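Me apunté a la jornada de puertas abiertas de Wodach por el mismo motivo por el que me apunto a casi todo: era gratis, había café y prometían robots. El correo de confirmación decía «una mañana para descubrir la logística del mañana», frase que alguien cobró por escribir. Respondí que sí antes de mirar dónde estaba el sitio, y el sitio estaba al final de una línea de autobús que yo creía suprimida.

Era febrero y hacía ese frío de polígono que no es exactamente más frío que el de la ciudad, pero se toma más confianzas. En la entrada me dieron una acreditación con mi apellido mal escrito, un bolígrafo de Casier (la empresa que pone el software, o el «orquestador», como lo llamaron durante toda la mañana sin que les temblara la voz) y un folleto en el que la palabra «fluidez» salía tantas veces que empecé a leerla como si fuera una enfermedad.

Debo confesar que yo trabajé dos veranos en un almacén, hace muchos años. Mi cometido consistía en coger paquetes, darles la vuelta hasta que se viera la etiqueta y dejarlos en una cinta. Me pagaban mal y se me daba regular. Así que cuando la guía del grupo anunció que íbamos a ver una demostración de «orientación e inducción de bultos con manipulación humanoide», tardé un rato en comprender que habían construido un robot para que hiciera mi trabajo de los diecinueve años. Sentí una mezcla de alivio y celos bastante difícil de explicar en un autobús de vuelta.

Antes de la demostración hubo diapositivas, claro. Siempre hay diapositivas. Nos contaron que la línea de pruebas había pasado 1.531 paquetes el día anterior y que 1.356 habían salido bien orientados a la primera. El señor que tenía delante hizo la resta en la servilleta del cruasán, despacio, llevándose una, y escribió el resultado con un círculo. No se lo enseñó a nadie, pero lo dejó a la vista. Cuando preguntaron si había dudas, tampoco levantó la mano. Me cayó muy bien.

La ponente explicó que los fallos se concentraban en las bolsas. Una caja, dijo, es un objeto educado: tiene caras, tiene aristas, se queda donde la pones. Una bolsa de plástico cambia de forma en cuanto la tocas, brilla, se arruga justo encima del código de barras y esconde la etiqueta en el pliegue más tonto. Asentí con la autoridad de dos veranos. Las bolsas también eran mi punto débil, y eso que yo venía con manos de serie.

Nos llevaron por fin a la línea, en una nave luminosa, y nos repartieron en grupos de 7 para que cupiéramos sin estorbar. Lo de no estorbar fue un propósito más que un resultado. Cada grupo tenía unos minutos, y en todos había una persona que hacía preguntas sobre el par motor de la muñeca con el único fin de que supiéramos que conocía la expresión.
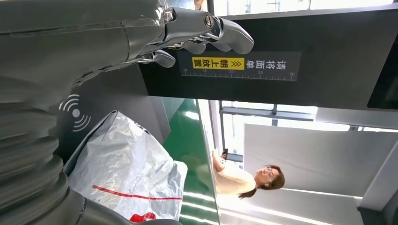 Lo que más me sorprendió fue la calma. Yo esperaba algo más parecido a los vídeos promocionales, esos en los que todo va a una velocidad que da hambre y suena música de anuncio de coche. En persona, el robot se acercaba a una bolsa como se acerca uno a un gato ajeno: con interés, pero dejándose una salida. Alargaba los dedos, se lo pensaba, corregía un poco la muñeca y volvía a intentarlo. Cuando la bolsa se le escurría no había ningún drama. Tampoco suspiraba, que es lo que hacía yo, y ahí le reconozco una ventaja competitiva.

La tarea, contada, no impresiona a nadie. Hay que dejar el paquete con la etiqueta de envío hacia arriba, para que la lean, y que siga su camino. Lo dice en chino el propio equipo, con una flechita doble en medio de la frase: por favor, la etiqueta de envío hacia arriba. Pregunté qué ponía y me lo tradujeron con mucha amabilidad. Era, casi palabra por palabra, lo que me gritaba mi encargado, con el «por favor» añadido. Se ve que en algunas cosas hemos progresado.

También llevaba impresa una regla, con sus rayitas y sus números. Me quedé mirándola más de la cuenta. Después de una hora oyendo hablar de percepción tridimensional y de gemelos digitales, reconforta encontrarse una regla como la del estuche del colegio.

Pregunté a una técnica por qué una mano con dedos. Hay ventosas y pinzas, hay brazos que terminan en una especie de plato y que cogen cajas todo el día sin quejarse. Me dijo que con las bolsas la ventosa a veces agarra y a veces arranca, y que la mano permite pellizcar, arrastrar, empujar con el canto. Luego bajó un poco la voz y añadió que, además, la mano gusta mucho en las visitas. Le agradecí la sinceridad. Miré al grupo y, efectivamente, teníamos todos la cara de haber visto un cachorro.

El turno de preguntas fue largo y desigual. Alguien quiso saber qué pasaba con las personas que hacían ese trabajo, y la respuesta fue que «se reubican en tareas de mayor valor». Alguien preguntó cuáles. Nos ofrecieron más café. Otro asistente, que llevaba un chaleco de Derese y la actitud de quien ha venido a espiar y no lo esconde, preguntó por el precio y recibió un folleto. Era el mismo folleto que ya teníamos, pero se lo dieron con las dos manos.

A mí me interesaba más lo del ritmo. Según la ficha que repartieron, el objetivo de la prueba es de 200 bultos por hora, y la propia ficha reconoce que una persona con práctica va más deprisa. Me pareció un dato honrado y, a su manera, incómodo. La gracia está en que la máquina no se cansa, no va al baño y no se apunta a puertas abiertas entre semana. Yo en mi mejor tarde era rapidísimo durante veinte minutos y luego me sentaba detrás de un palé a considerar mi futuro, que resultó ser este blog.

Hubo un segundo plato en la visita: un carrito autónomo llamado Arcombe que iba y venía por un pasillo llevando contenedores. Era eficaz, discreto y tenía forma de mesita de noche, con lo cual no le hizo caso casi nadie. Se paraba cuando te cruzabas, esperaba y seguía. Probablemente sea lo que más trabajo quite y dé de todo lo que vimos esa mañana, y le dedicamos el tiempo que se tarda en terminar un cruasán. No tiene dedos, el pobre.

Antes de irnos pedí volver un momento a la línea, y me dejaron. Estuve allí un rato sin tomar notas. Supongo que buscaba indignarme o entusiasmarme, cualquiera de las dos me habría dado una entrada más redonda, y lo único que conseguí fue ponerme de parte del robot. Cada vez que iba a por una bolsa, yo apretaba los dedos dentro del bolsillo del abrigo, tirando del plástico por la esquina buena, que es la contraria a la que uno cree. Estuve a punto de decírselo.

El autobús de vuelta tardó lo suyo. Perdí el folleto en la parada y conservo el bolígrafo, que escribe mal. Si repiten la jornada pienso ir otra vez, sobre todo por ver si le han cogido el truco a las bolsas, y también porque el café estaba mejor que el de mi casa. A quien se anime: lleven abrigo, desayunen poco y pónganse en el grupo del señor de la servilleta.

Última actualización: febrero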